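Subject: Re: [bastdale-makers] two arms, one table, little bottles

On behalf of the household with the feeder in the garage, somebody wrote:

> Ours drops one bottle in four. We've swapped the pads twice and slowed
> everything to a crawl. Is the two-arm setup at the shop any better, or
> does it just drop them in stereo? Also what are you using for a tray?

In stereo, mostly.

The tray is blue plastic and was bought for its sloped sides, on the theory that an arm which misses slightly will be forgiven. The arm has so far treated the slope as a ramp. I'd still buy it again.

As for your pads, I'd leave them alone and look at the approach. We spent most of January blaming rubber. Then I went through the log for the Louro script and found that out of 804 grasps, nearly all the drops came when the jaws arrived still moving sideways. Adding a pause of 40 hundredths of a second before closing did more than either set of pads. It also makes the arm look as if it is having second thoughts, and visitors seem to enjoy that.

Small dropper bottles are the worst. They tip if you breathe near them, and once they're lying down the Remell planner wants to come at them from the cap end, every time, like a dog with a stick. I have an ugly patch that turns the wrist before descending. It is 11 lines long and I'm ashamed of 8 of them. Ask and I'll post it.

Handing off between arms is still on the wish list. For now each one gets its own half of the table and they meet at the tray, where whoever gets there second has to wait. Wrist views first, then one looking down over the table:

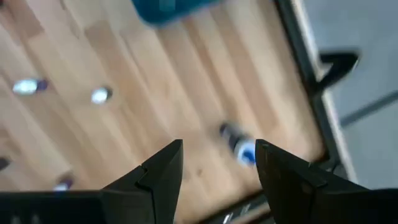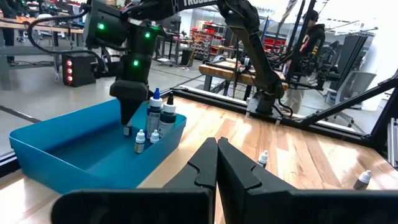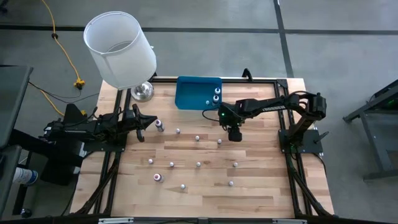 One more thing on your crawl. Slow is fine for debugging, but don't tune at that speed. We did, and every number we'd been so proud of was useless when we turned it back up. I kept them in a file called FINAL, which should have been a warning.

If you bring your gripper over to the shop, bring its power supply too. The drawer marked "power supplies" at our end is full of printer cables. And whoever has the long hex key from the Iltden kit, the base bolts need snugging again and I've been doing it with pliers.

(List settings are in the footer. Please trim your quotes.)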